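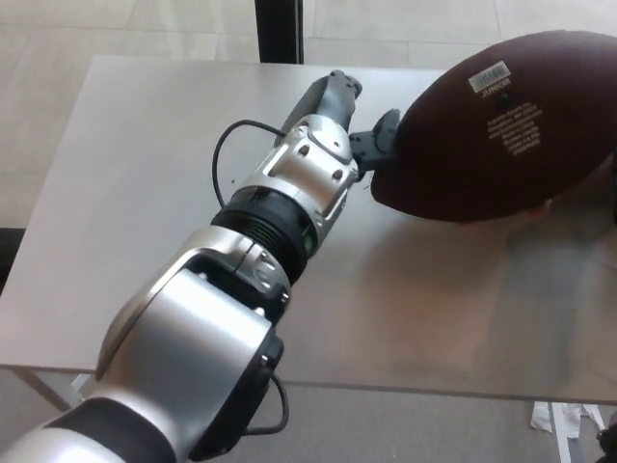 FOR IMMEDIATE RELEASE

Fleklow opens up its maintenance notes for the Skornasport ball cell

LINDOV, 10 February 2022. Hi everybody, Barbara Zieliński here. I look after the ball-handling cell that Fleklow runs for Skornasport, and today we're putting the whole care routine for it online, free, for anyone who wants to copy it (or pick holes in it, I'm fine with that too!).

I should say what the cell does before I get carried away. It's one arm with a two-jaw gripper at a light-colored table, and its job is to take hold of sports balls and move them around. Junior footballs are what we set it up on first, and they're still what I use for checks. A football is a mean little thing to pick up. It rocks, it has a point at each end, and if the jaws come in at the wrong height they just shove it across the table. A round ball will forgive you for that. A football heads for the floor.

So most of my week goes into the fingers. Each jaw has a flat pad, and the pad is where the grip lives or dies. I wipe both pads with a lint-free cloth before the first run of the day and again after lunch, and I look at them from the side with a flashlight. If one edge has gone shiny I swap the pair. Always the pair! We tried changing a single pad back in the fall, to save a bit of money, and spent a whole afternoon wondering why every ball twisted left.

After the pads come the cables. I leave them enough slack to follow the wrist and the elbow through their full travel, and I jog the arm slowly to both ends of that travel while I watch the loops. Anything that pulls tight or rubs gets moved before we go on. Damián Becerra likes his cables shorter than I do and we have had this conversation many times. The published notes give my version, with his objections typed in underneath, so you can make up your own mind.

Then it's the ball itself. We check the pressure on every test ball in the morning, going by whatever the maker prints on it, and log the number. A soft ball lets the jaws sink in and makes a badly set grip look terrific. I got fooled by that in my first month here and I'm still a little sore about it. The ball goes down on its side, seams wherever they land, and whoever is placing it takes their hand all the way out before touching the start button. 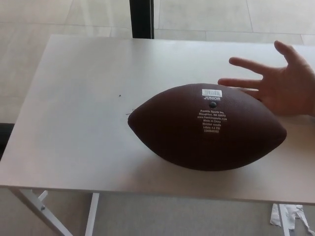 We set the starting spot by eye, and yes, I know how that sounds. There was a taped outline on the table at first, and the arm did beautifully with it, and then we peeled it off and the arm did not do beautifully. Balls don't show up on an outline in real life. Now we put the ball down a bit differently each time, turned this way or that, some closer to the edge than is comfortable, and the settings have to cope. The notes include the log from our last long check: 193 placements, with three drops, and what I changed after each drop. Two of those were my fault for rushing the finger height. The third was a pad that should have been swapped the day before.

Finger height deserves its own paragraph. Bring the open jaws down next to the ball, slide a sheet of card under the lower finger, and close in small steps until you feel the card drag. Back off one step. Save it. Pull the card out and run the close at low speed, twice, with your free hand on the stop. That's the whole thing, and it takes me 10 minutes on a good morning. If you've just had the gripper off for service, do it again after the arm has been moving for a while, when the joints have warmed up.

Dariusz Pawlak, who runs the floor at Skornasport, was the one who pushed us to publish. "People kept asking my crew how the cell was kept going, and my crew kept drawing it on the backs of delivery slips," he told me. "I wanted one set of pages I could hand over."

The table gets its own page, and Wiesława Kalinowski wrote it. She is much stricter than I am. Clear everything off, check that the bolts on the legs are snug, press down on each corner in turn, and if there's any rock at all, fix that first and leave the arm alone. A table that shifts a hair will send you chasing a problem in the gripper that was never there. She also wants the top wiped down before each calibration. Crumbs and threads are tiny, sure, but a camera can pick up a dark speck on a pale top just fine, and so can a finger pad.
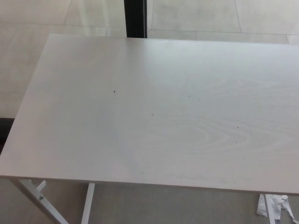

With the top bare, you take the reference shot, and you take it under the same lights you'll be working in. Blinds down, overheads on, nobody's jacket on the chair. We redo it any time the table has been bumped, and also after the floor has been mopped, since the mop bucket and the table legs are old enemies. Compare the new shot with the saved one. If the near edge of the table doesn't line up, nudge the table back; please don't touch the camera mount.

The full set of notes is 98 pages, which I admit is a lot for one arm and one table. Most of it is logs. The daily routine fits on a single sheet, and we've made that a separate download so you can tape it up next to the cell. There's a section on the Siqueira checklist as well, our name for the longer teardown we do on the gripper: jaws off, screws cleaned and inspected, pads fitted new, everything back on and the card test run from scratch.

The notes are in English for now. Brayden Marchand is working on a Polish version and we hope to have it up in April. He's also collecting corrections, so if you try the routine on your own cell and something is unclear, or you have a better trick for finger height, send it to him. Photos of worn pads are very welcome (I collect them!).

Copies are available now from the Fleklow office in Lindov and from the Skornasport front desk.

Press contact: Brayden Marchand, Fleklow, Lindov
Technical questions: Barbara Zieliński, same office, mornings are best

###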